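New year, new thread, same tiny apartment. January 1, 2023 and I am finally sorting my dishes. All of them. Wish me luck

Rule one: everything comes out of the kitchen first. My counter has room for a kettle and a grudge, so the bed is the sorting table. Quilt stays on, it's going in the wash after anyway

Why now? I moved here from Warkusau with 2 boxes marked KITCHEN and just kept shoving things wherever they fit. Getting a salad bowl out meant lifting four other things first — every single time

The shelf I ordered from Trasel is 38 cm deep. I measured my biggest plate before buying, which is growth for me

Biggest bowl goes first, since it decides where everything else can go. Then plates, then the little ones tucked in wherever there's a gap

White and mint green, that's pretty much my whole color scheme now
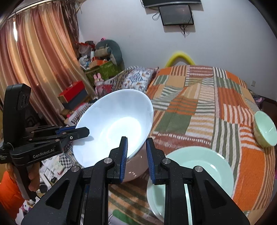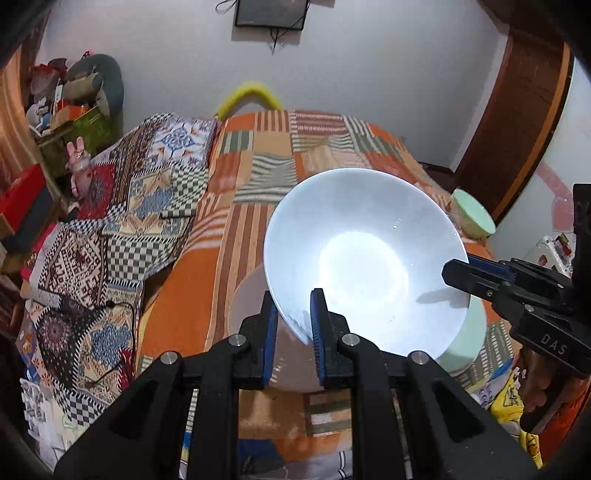
Okay next problem: mugs. I have so many mugs. The Ivine ones with the thin handles don't stack at all, they just lean on each other and threaten me

Giving away the Heiskanen casserole too. It's a beautiful thing and I have used it 2 times. If you're local and want it, message me, you'll need to carry it down the stairs yourself

Someone asked if I wrap the nice plates when I put them away. Nope! Paper towel between them and that's it. Works fine so far

Lids are tomorrow. I can't talk about the lids yet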